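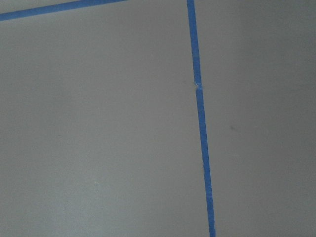

Blue tape on the gray table, Tuesday.

Pyo notebook, Tuesday, a little after nine at night

I said I'd write up the store test properly this time, so I'm doing it before I go home and forget half of it. Hạnh, if you're reading this over your breakfast, the short version is that the coin prices are still confusing people and I think the daily chest is the reason, and the rest of this is me getting there slowly.

For anyone who joined since the summer: Pyo is the puzzle game, free to download, and Olovance are publishing it and would like to see a store in it that makes money. We would like that too (rent!), but we promised ourselves at the start that you can finish every level without paying, and I still mean to keep that promise. So the whole job this month is to find a store that people don't resent.

Build we used today is 465. It has the new store screen from Hằng, with the three packs in a row and the hint button moved down to the corner. It doesn't have her new sounds yet, they crashed on the older phone and we pulled them at lunch.

We had 9 players in, all of whom had never seen the game. Same plan as last time. Everybody starts with 200 coins in the purse, plays from level one for as long as they like, and I sit off to the side and try to keep my face still, which I am bad at. No real money, of course. The packs in the test build just say "bought!" and hand over the coins, and each player gets a pretend wallet on paper that they cross off as they spend. I like the paper wallet very much. People sigh at it in a way they never do at a button.

What I noticed, in no good order:

The first hint is free and everyone took it. Nearly everyone then tried to take a second one right away, on the same level, and met the price. Two people said "oh" out loud. One lady put the phone down and worked it out herself and was so pleased that she showed me the solved board, and I thought, well, there's our game, right there, and we nearly sold her out of it.

The price of a full solve is also 200, same as the starting purse. I know why we did that, it was so the first purchase would feel like a whole thing you could just about afford. But the players read it differently. Several of them believed the purse was there to be spent on exactly one solve and that the game was pushing them to do it. One fellow called it "the trap," quite cheerfully. I would like to try the purse and the solve at different numbers, even if the difference is small, just to see whether the word trap goes away.

The daily chest. Oh dear. It opens after the third level and it shakes, and it sits on top of the store button, so people tap it wanting coins and land in the store with no idea how they got there. I'd assumed this was a layout bug and asked Hằng, and she says the chest is where the spec says to put it. I went and looked and she's right, it's in the spec, and I wrote the spec. Apologies to Hằng, who was very nice about it.

Once people have landed in the store by accident they stop trusting the coins altogether. You could hear it in the questions afterward. "Was I supposed to buy something?" came up again and again, in different words. The players who never opened the chest asked about the puzzles instead, and whether there'd be more of the bridge ones. (There will! The bridge ones are everyone's favorites and I take no credit, those are all Hạnh's.)

The cosmetic stuff went over better than I expected. The little hats for the Pyo creature got actual laughter, and a couple of people crossed money off the paper wallet for a hat without any prompting and didn't seem sorry later. I've been the skeptic about hats since the beginning, so I'm putting it in ink that I was wrong, or at least wrong so far. Small group, one evening, pretend money. I'd want to see it again before I told Olovance anything.

Atitz came up too. Hạnh wants to move the analytics over to it before the soft launch and I keep dragging my feet, mostly because I've only just learned where everything is in the old one. I did try the trial account this afternoon. The funnel view is clear and I could see where people left the store screen without writing a query. The export is a bit of a muddle, it gave me two columns with the same name and I still don't know which one is sessions. I'll ask them. If the answer is sensible I'll stop complaining and we can switch.

Something I meant to write down last time and didn't – the phone with the cracked corner drops touches along the right side, so any time a player on that phone "ignores" the hint button, please don't count it. I've put a sticker on the back. It should be fine for reading the menus and not much else.

Changes I'd like in before the next session:
Chest moves off the store button. Top left, maybe, next to the level number. No shaking.
Full solve and starting purse no longer the same price. Hạnh to pick.
Second hint shows its price before you tap it.
Keep the hats. One more hat if Hằng has time, she mentioned a tiny umbrella.
Sounds back in once they stop crashing.

The Urkden people asked whether we'd show the store at their December meetup, and I've said maybe. I'd much prefer to show the puzzles and let the store be a thing you find by yourself, but I know the other developers there will want to talk prices, and to be fair I'd like to hear what theirs are. One of them was telling me last winter that they took the timers out of their game altogether and people stayed longer, and I've been chewing on it ever since. We don't have timers, but the chest is sort of a timer in a party hat, if you think about it – you come back tomorrow because it tells you to. I don't know what I think about that yet.

Paper wallets are in the top drawer, with the notes from each player clipped behind. My handwriting goes downhill after the fifth one. Ask me if you can't read it, and ask soon, while I still can.

Left the older phone charging.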